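I finally got to hear Janaína Caldeira read from her new novel, and I've been turning the evening over in my head ever since. It was at Stakden, the used bookstore on Alton, up on the second floor where they keep the travel guides and the big atlases nobody can lift. I got there early because I'm always early to these things, and then I sat there pretending to read the back cover of a book I'd already finished twice.

The novel is called Surketwood, after the mill town where most of it happens, and it's a strange one (I mean that as praise!). It follows two sisters who inherit a ferry business right when the county decides to build a bridge. Everybody can see where that's headed from the first chapter, and she doesn't try to hide it. The pleasure is in watching them argue about paint colors and fuel prices for 77 pages while the bridge creeps closer.

Adeel Mohmand was up there with her to keep the talk going, and the two of them have clearly known each other forever. He kept teasing her about how long the book took. Nine years, apparently, with a first draft that ran to 900 pages before she started cutting. I write little stories that nobody but my writing group ever sees, and hearing that number made me want to lie down on the carpet.

She said the cutting was the fun part. She'd print a chapter, spread it out, and take away anything she remembered being proud of. I raised my eyebrows at that, because the lines I'm proud of are usually the only thing holding my pages together. I brought it up with my group the next time we met, and we went back and forth on it for most of the evening.
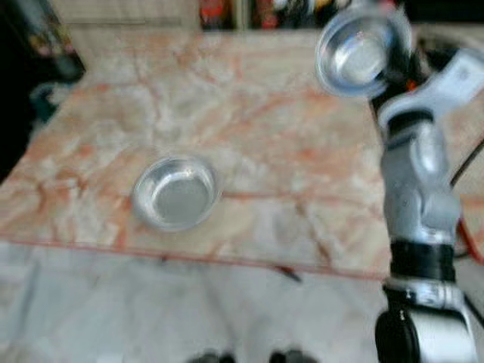
Heloísa said she didn't buy it at all. If you cut everything you're proud of, she told us, you end up with a book made of people walking through doors, and she'd take one showy paragraph over ten pages of that any day. She also thought the first sister should have gotten the last chapter, and I kind of agree with her there.

I think what Caldeira meant is a bit narrower than it sounded, though. She read us a paragraph she had taken out, a long one about fog on the river, and it was gorgeous, and you could also hear right away that it was her talking and not the sister. The sister would have said it was foggy and gone to check the ropes. So maybe the test has less to do with pride and more to do with who's speaking. I tried it on a story of mine about a piano tuner and lost 600 words in one sitting. It stung for a bit, and then I liked the story better. 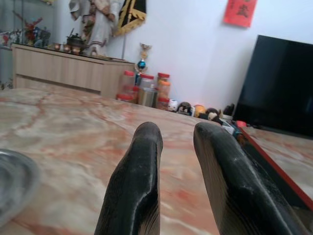

The other thing I keep coming back to is the way she handles Xavier, the bridge engineer. In a lazier book he'd be the villain. He shows up in a clean truck, he's got the county behind him, he mispronounces the name of the ferry. But she gives him this quiet scene where he rides across at dusk and gets the giggles over something the younger sister says, and after that I couldn't root against him, which made the second half so much harder to read. In a good way – I had to put it down a couple of times and go do something else. 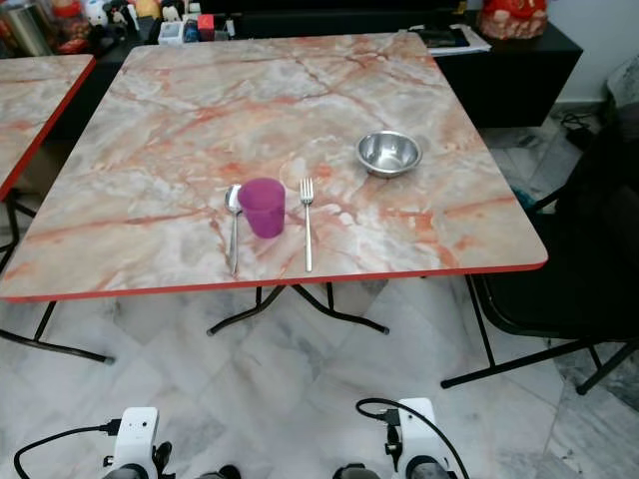

Do you need to read her first book before this one? They share a river and one minor character, a mail carrier, and that's the whole connection, so start wherever you like.

I'd still suggest going back to the first one eventually. It's looser and funnier, and there's a wedding in it that goes so wrong I read the chapter out loud over the phone to my sister. You can tell she was having a great time and hadn't started worrying about ropes yet. 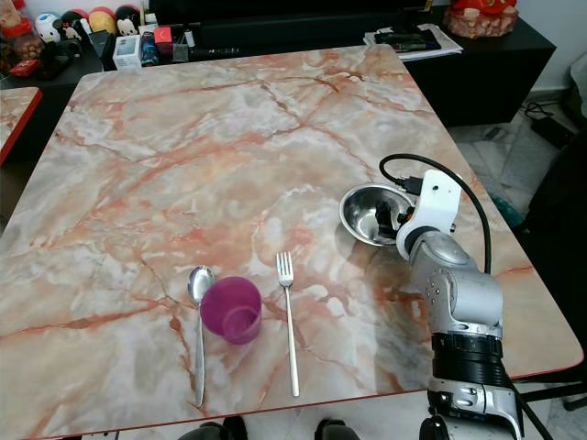
The questions from the audience were better than usual, too. One woman asked if she'd ever run a ferry, and Caldeira laughed and said she gets seasick on docks. She did spend an October riding one back and forth with a notebook, and the deckhands started saving her a seat. A man near the back wanted to know what happens to the sisters after the last page, and she said she has no idea and hopes they sold the boat.

I bought a second copy for my mother and got it signed, and then I left it on the bus home. So if you ride the Alton line and you've found a signed hardcover made out to somebody named Xóchitl, please drop it off at Stakden. They've promised to hold it for me behind the counter.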